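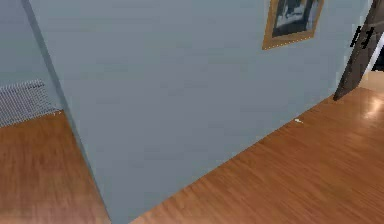
Blog > Engineering notes > Integrations

Moving our calendar sync off polling

Mon 29 January — 3 min read

Until last July, the Verness calendar connector asked each provider for changes every 5 minutes. With a few dozen accounts this was fine. At 2,000 accounts the job spent most of its time being told that there was nothing new, and we hit the rate limit on most mornings.

The fix was push notifications. You register a channel, the provider posts to your endpoint when something changes, and you fetch the difference using a sync token. The post itself carries no event data. It says that a calendar changed, and you have to go and look.

Three parts of this took longer than planned.

Channels expire. Ours lasted a week, and renewal creates a new channel without closing the old one. For a few hours both will fire, so the handler has to tolerate duplicates. We key on calendar ID and drop any notice that arrives while a fetch for the same calendar is queued.
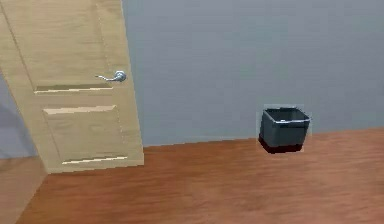

Sync tokens also expire, on a schedule the docs do not state. The error code is clear enough, but the only remedy is a full resync. Our first version ran all of those at once after a deploy and locked up the queue with 260 jobs. They now go through a separate worker with a limit of 3.

Recurring events were the worst. An edit to one instance comes back as its own record with a pointer to the parent — and the parent may not be in the same page of results. Birger Hellström rewrote the merge step to hold orphans until the last page is read, then attach them.

We kept a nightly poll as a backstop. It still finds a missed change now and then, mostly on shared calendars where the owner has removed and restored access. I have not traced the cause yet. The Baudry connector is next, and its API has no sync tokens at all.

4 comments · 11 shares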